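Lirham photography prize opens for entries 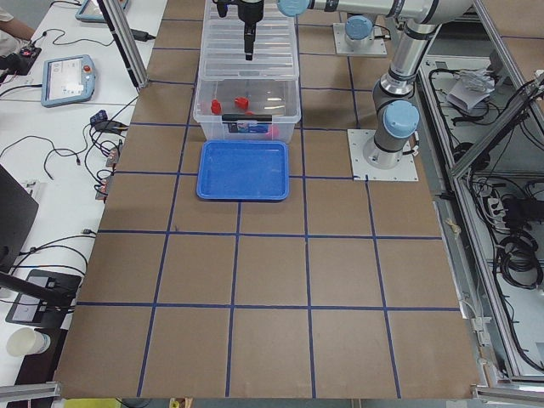

Two robot arms at a table covered in brown paper and marked out with dark blue tape.

October 12, 2021 – Entries are now open for the Joltetti Prize, and we can't wait to see what comes in! Photographers of any age can send up to 12 pictures, on film or digital, as long as they were taken in or near Lirham.

Last time we had 332 entries, and picking a shortlist took the judges six long evenings. Benedito Aguiar returns to the panel, joined by Adalberto Macedo, whose street portraits went on show at the Feson gallery in August.

"I love seeing a place through so many pairs of eyes," said Macedo. "Send us the odd ones too."

Entry is free. Forms are at the Feson front desk.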